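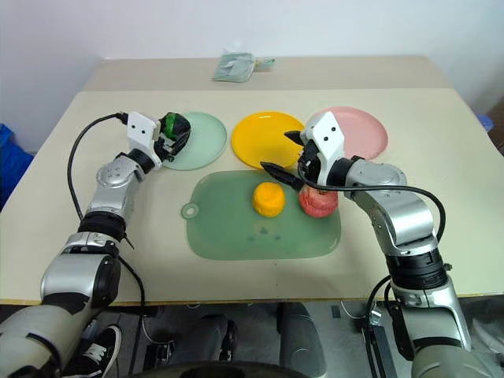

According to one reader at Greenwood, the film vault door check should come first, before anyone signs in.

Sernville Film School — Archive Inspection
Last updated: Jan 7, 2020

Vault door seals: pass
Exit lights, screening room: pass
Extinguisher, projection booth: tag expired in October. Replace.
Shelf load, bay 61: over limit — move reels to bay 62
Nitrate cans: none held

Comments

Greenwood: We have nearly 2000 reels and the door check still takes five minutes.

Stetel: Is bay 61 the one by the stairs?

Drorier: Yes. Reels 695 and up go next door.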